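Chapter 4
Heat and the Direction of Change

A hot object placed in a cooler room loses energy until both reach the same temperature. The law of energy conservation does not forbid the reverse process. This chapter introduces entropy, the quantity that gives physical change its direction.

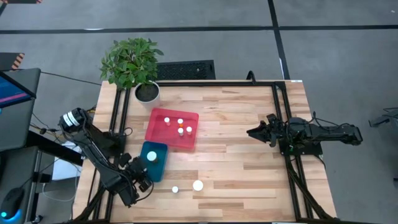 Critics of the Varthorpe edition objected that entropy should not be introduced as disorder, a word that students find easy to remember and hard to use. The present text therefore begins with counting arrangements of energy. Section 4.1 treats a system of 30 particles; Section 4.2 extends the method to 2000.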